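Desktop PC Interior Inspection – Checklist with Comments

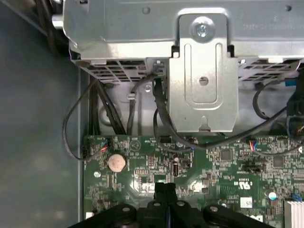
Ilse Marchetti
Bench lead, Tedura Computer Refurbishing

Used for: desktop units with a steel drive cage over the motherboard
Batch: Flodar office return, January
Form: 3, interior only. The outside of the case and the power-on test have their own forms.

Work from the top of the list to the bottom. Mark each item OK, FIX or HOLD. If you mark FIX or HOLD, write one line in the comment space. "Looks fine" is not a comment.

Before opening

1. Power cord out of the wall and out of the unit.
2. Power button held down for 3 seconds after the cord is out.
3. Wrist strap on and clipped to the bench ground.
4. Unit flat on its side on the mat, side cover off and set where it can't be stepped on.
5. Rings and loose bracelets off.

Comment: Two people skipped item 2 in the last batch. It stays on the list even when the unit has been sitting on the shelf for months.

Sheet metal and edges

6. Drive cage sits square. No bends, no lifted corners.
7. Run a gloved finger along the cage edges. Rounded edges are normal. Burrs get filed outside the room, with the part removed.
8. Center bracket straight. Check the long slot and the notch at the bottom edge for cracks or bent metal.
9. Phillips-head screw at the top of the bracket present, head not stripped. Snug by hand. No power driver.
10. Vent openings on both sides of the bracket clear. Hold a light to them if you aren't sure.
11. Inner wall of the chassis free of rust and sticky residue.

Comment: On 9, a chewed-up screw head is a FIX even if the screw is tight. The next person has to get it out. Spares are in the Moradi drawer, second row. Put the old one in the scrap cup and not back on the mat.

Comment: On 10, lint packs in behind the vents where you can't see it from the top. Brush first, then vacuum with the plastic nozzle. Canned air is for outdoors.

Cables

12. Connector next to the center bracket fully seated. Press with a thumb, don't rock it.
13. Cable that runs under the bracket not pinched. Slide it a little each way to check.
14. Thick cable bundle on the left goes down to the board without a sharp bend.
15. Thin cable held by the metal clip on the wall. Clip closed, insulation not cut.
16. The wide loop at the side panel tucked back inside before the cover goes on.
17. Small header connector with the red and blue wires seated straight, no bare wire showing.
18. Blue plastic clip at the lower edge of the cage in place and not cracked.

Comment: Item 16 is the one that comes back to us. On this layout the thin cable arcs out over the side panel, and the cover will close on it without much resistance. Hold it in with one finger while you lower the cover, then look along the edge before you push.

Comment: On 17, pull by the plastic body if it has to come off. Wires pulled out of the housing mean a HOLD and a new lead from Pilluden, and the last order took 21 days.

Board

19. No swollen or leaking parts.
20. No loose screws under the cage. Tilt the unit gently and listen.
21. No dust on the board surface. Soft brush only.
22. No scorch marks or burned smell.

Comment: On 20, if you hear a rattle, find it. Don't send the unit on with a note saying it rattles. We have had 3 boards shorted by a loose screw out of nearly 1,000 units checked, and all of them had a note.

Closing up

23. All tools counted back into the tray.
24. Side cover on, flush all the way along, no cable in the seam.
25. Sticker on the back with your bench number and the form number.

HOLD units go on the lower rack with the cover off and this sheet tucked under the unit. FIX units stay at your bench until the fix is done and the item has been checked again. Change the mark to OK only after the second check, and leave the first mark readable.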